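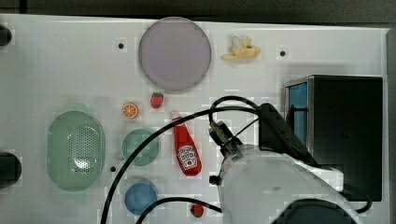
Keeping medicines and remedies at home

Most households have a drawer or shelf where cough mixtures, tablets and half-used tubes collect. A few habits keep it safe and easy to use.

Choose a cool, dry spot
The bathroom cabinet is the usual place and a poor one, as steam gets into packets and loosens labels. A high cupboard in a bedroom or hallway is better. Avoid the shelf over the cooker or kettle. If there are children in the house, or children who visit, fit a lock.

Write the opening date on bottles
Many liquids have to be used within a set time once opened, and that can be much shorter than the expiry date printed on the box. Put the date on the label in permanent pen. Eye drops need this more than anything else – check the leaflet for how long they last.

Keep the leaflet and the box
Fold the leaflet round the bottle with an elastic band. If the box has gone, store the leaflets together in a plastic wallet inside the cupboard door.

Measure properly
Kitchen teaspoons vary a good deal. Use the spoon, cup or oral syringe that came with the product, then wash it in warm soapy water and let it air dry. A pharmacy can usually supply a replacement.

Sticky caps
Wipe the neck of a syrup bottle with a clean damp cloth before closing it. A child-resistant cap clogged with dried syrup may not click shut.

Clear out twice a year
We do ours in November, before the winter colds, and again in spring. Take anything out of date back to a pharmacy. Don't pour it down the sink or put it in the bin.

Tips collected by Araba Agbeko, Welcombe. Thanks to Farzana Munasinghe for the one about elastic bands.

Updated 20 Aug 2024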